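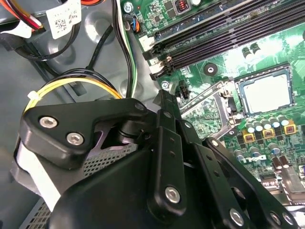

I started walking to work in June, mostly to save on parking. It's 53 minutes each way from my place to the office in Flekulstead if I take the river path, a little less if I cut through the Hermans lot. I was not trying to lose weight at first. I just didn't want to pay for the garage anymore.

The first two weeks my shins hurt. I bought better shoes, a pair of plain gray Fevelers, and that mostly fixed it. I also quit carrying my lunch in a shoulder bag and got a backpack.

Then I started writing down what I ate. I don't use an app, just a notebook. My average came out to 2217 calories a day, which was more than I would have guessed. Most of the extra was in the evening, cheese and crackers in front of the TV. I moved dinner later and the snacking dropped off.

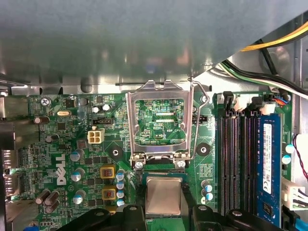 Dell motherboard with the CPU socket open.

Trinidad Toledo at work asked if I do any lifting. I do a little now, two evenings a week at Evar, the small gym by the post office. Squats, rows and presses, nothing heavy. The most I've put on the bar is 70 pounds.

I've walked nearly 367 miles so far, going by the notebook. My pants are looser and I sleep better. I still drive when it rains hard.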